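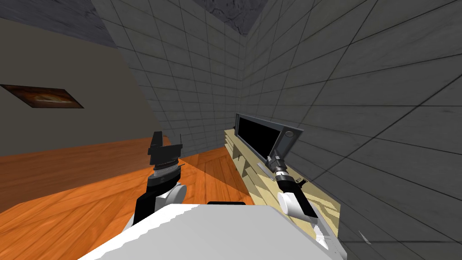

Simulated room from the robot's viewpoint, right gripper near the monitor.

Flaser is a method for training two-armed robots in simulation, part of the Flondoveo project. First described December, revised 18 May 2025. Policy sees only the robot's own view – no outside camera. Trained on 1,641 simulated runs, tested on 257. Room layouts: 60, tiled walls in some of them.
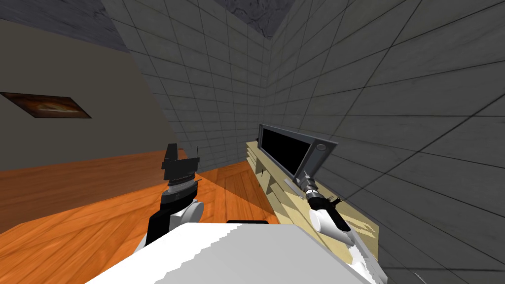 Same room, view strongly tilted; both arms extended.

Tilted views are kept in on purpose. Results on real hardware not yet publised. See also: Zapata, Fluvby.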